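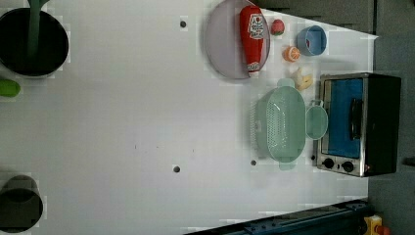

Felista Shirima asks that this section begin with the table and leave the arm for later, having watched three teams in a row do it the other way about.

Lukumay Club Handbook
Section 6: Setting the kitchen task

1. Switch the arm off at the wall. Pausing it in Caserell is a different thing, as your knuckles may discover.

2. Put the plate down first and lay the ketchup bottle across it. Yes, across it. The Ostbridge rules want it lifted from there, and the Ostbridge rules have never had to clear up.

3. Set out the strawberry, the orange and the blue cup or bowl (the rules call it both, sometimes in one sentence). Leave gaps wide enough for the fingers.

4. Place the green colander below the plate with both handles clear.

Note: The play food goes back in locker 3441 at the end of the session. It is not improved by chewing.

5. Switch on, load the Plorton file and let the arm find its home position. Stand behind the line while it thinks.
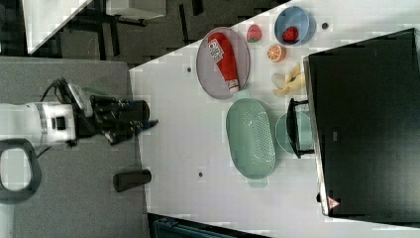

Fig. 3. Gripper at the table edge, kitchen items set out.

6. Run the first pick at slow speed, with one member at the stop button. That member does not also film, eat or offer advice.

Caution: Never reach across the table to straighten a strawberry during a run. If it rolls, it rolls, and the judges will deduct what they like.

7. Write the result in the log, including the bad ones. Tiruwork Weldu reads the log, and a page of perfect runs makes her suspicious.

If the arm stops short of the plate, go to Section 7.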